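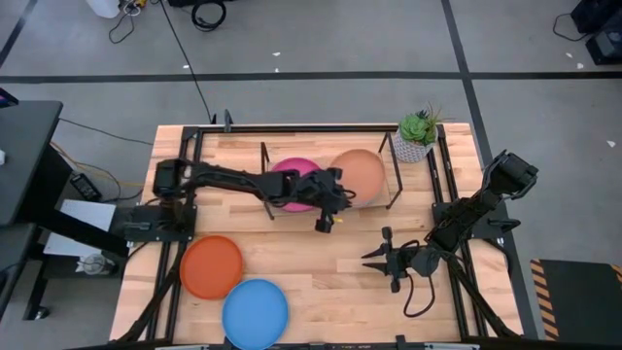
Projektbericht: Tellerständer für kleine Küchen
Candela Lozano, Modul Produkt und Haushalt

Ausgangspunkt war eine Beobachtung aus meiner Wohngemeinschaft: Gestapelte Teller werden selten von unten genommen, der oberste nutzt sich am schnellsten ab. Ich wollte wissen, ob ein offener Drahtständer auf der Arbeitsfläche das ändert.

Material
Ein schmaler Ständer aus schwarzem Draht mit vier Beinen, dazu Teller in Rosa, Pfirsich, Orange und Blau. Die Farben erleichtern das Protokoll – jeder Teller lässt sich ohne Beschriftung zuordnen. Als Unterlage dient eine Holzplatte.

Durchführung
Über 3 Wochen habe ich jede Entnahme notiert, insgesamt 200. Nach dem Spülen kamen die Teller in beliebiger Reihenfolge zurück.

Ergebnis
Der rosa Teller wurde am häufigsten benutzt, der blaue nur 30-mal. Am Sonntag blieb der Ständer oft halb leer – das Geschirr stand dann noch in der Spüle. Offen ist, wie sich tiefe Teller verhalten.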